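Task chair

A task chair is a seat intended for work carried out at a desk, table or bench, in which the sitter needs to turn, reach and move short distances without standing up. It usually has a single central column, a base with several feet, and some means of changing the height of the seat. The term is often used interchangeably with office chair, although suppliers tend to reserve the latter for a wider group that includes meeting, visitor and executive seating.

Construction

The lower part of the chair consists of a base and a column. The base is made of steel, aluminium or glass-filled nylon and has five arms in nearly all current designs. Four-armed bases were common in older chairs and were given up because they tip more readily when the sitter leans between two feet. Each arm ends in a castor or a fixed glide. Hard castors are meant for carpet and soft-tyred castors for wood, stone and vinyl floors; the two are normally told apart by a paler ring on the soft type.

The column holds a gas spring, a sealed cylinder filled with nitrogen under pressure. Pressing the lever under the seat opens a valve at the top of the cylinder and lets gas pass from one side of the piston to the other. With weight on the seat the piston sinks; without it the piston rises. The column fits into the base and the seat mechanism by plain tapers, held by friction, and no bolts are used. Removing a column that has been in service for several years generally needs a pipe wrench or a purpose-made puller.

Between the column and the seat is the mechanism, a pressed or cast housing containing the tilt spring and its controls.

Tilt mechanisms

Three arrangements account for most chairs in use.

In a centre tilt, the seat and back move as one unit about a pivot directly above the column. The front edge of the seat rises as the sitter leans back, which lifts the feet in a shorter person. Centre tilts are cheap and are found mainly in light domestic chairs.

In a knee tilt, the pivot is moved forward to a point near the front of the seat. The feet stay on the floor, but the spring must be stronger because the sitter's weight acts at a greater distance from the pivot.

In a synchronous tilt, the back reclines through a larger angle than the seat, commonly in a ratio of two to one. The angle between trunk and thigh opens during the recline. Tension is set by a knob or crank, or in weight-sensing types by the load on the seat itself.

Backrests

Backrests are either padded or suspended. A padded back has a shell of plywood or moulded plastic, a layer of polyurethane foam and a fabric cover. A suspended back has an open-weave textile held under tension in a rigid surround. The textile is generally a polyester yarn, sometimes combined with an elastomer, and is fixed by a plastic strip pressed into a groove around the edge.

Suspended backs allow air and moisture to pass and weigh less than padded ones. Their drawbacks are loss of tension with age, wear where the textile crosses the edge of the surround, and the difficulty of repair outside a workshop. A slack panel cannot be tightened and has to be replaced. Lumbar support is provided by a separate pad or bar behind the textile, which can usually be moved up and down.

Armrests

Armrests may be fixed, adjustable in height only, or adjustable in height, width, depth and angle. The pads are polyurethane, either self-skinning foam or a soft moulding over a hard core. Self-skinning pads are prone to splitting along the front edge where they meet the underside of a table. For this reason many workplaces specify arms that can be lowered beneath the table top, or chairs with no arms at all.

Where the work involves holding one arm forward for long periods, the height of the armrest matters more than its width. A pad set too high raises the shoulder. One set too low gives no support and leads the sitter to lean to one side.

Fitting to the table

Seat height is normally set first, with the feet flat and the thighs level or sloping slightly down towards the knees. The table is then adjusted to the elbow. With a table of fixed height the order is reversed, and a footrest is supplied if the feet no longer reach the floor. The space between the front of the seat and the back of the knee should admit two or three fingers.

Looking down at the work surface for long periods bends the neck forward whatever the setting of the chair. A sloped board or a higher surface is the usual remedy.

Testing

Manufacturers' tests cover stability, static strength and durability. The Kerekes bench, a rig used in several smaller test houses, presses a loaded form against the backrest and releases it in blocks of 1000 cycles, with an inspection of the welds and fixings after each block. The Nalska method is a simpler procedure for castors, in which a loaded base is driven 200 times over a raised strip on a hard floor. Neither procedure is a substitute for the full range of tests required for contract furniture.

Maintenance

Castors collect hair and thread around the axle and should be pulled out and cleaned. Screws joining the arms and back to the mechanism work loose and may be tightened by hand with a hex key. A gas spring that sinks under load has lost its seal and is replaced whole. It must not be drilled, cut or heated.

The Dristura workshop in Dindville, which refurbishes seating for offices and colleges, reported in a survey of 81 withdrawn chairs that 31 had been discarded for a fault in the gas spring alone. The remaining faults were divided between armrest pads, castors and torn covers. Chairs withdrawn for a single failed part are generally considered suitable for repair where the mechanism and base are sound.

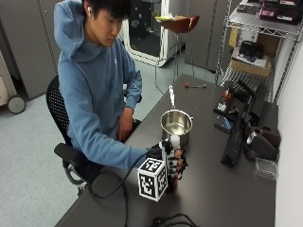 Dristura replied on the article's discussion page that the survey had left out chairs with cracked bases, which it scraps on arrival, and asked for the maintenance section to say so.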